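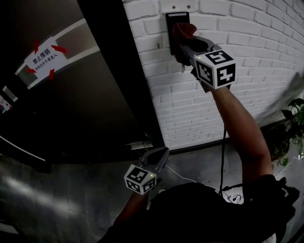
Corridor wall, black panel, dark red cloth up against it.

2024-01-01

Quiet building, so I finally got to the dye notes I kept putting off. The Wikgate wool is the one I'm happiest with — 6 skeins in the madder pot, and they came out a proper brick color, way warmer than the last lot! The Sarıgül madder is stronger than the stuff we used to buy (I went easy on it and still had plenty of color left over for a second bath).

Second bath was two skeins of the Flusen blend. Pinker, a bit patchy near the ties. I tied them too tight again, my own fault. Looser figure eights next time, and use the cotton string from the top drawer, the blue kind bleeds.

Alum is getting low. Weighed the wool dry this time and wrote it on the tags, please leave the tags on until everything has been washed twice.

Grolto pot has a chip in the enamel near the handle, so no iron tests in it and no pale colors either. I moved it to the bottom shelf.

Still to do: rinse the samples from jar 7, put swatches in the window for the fade test, check them in February. Also order more string.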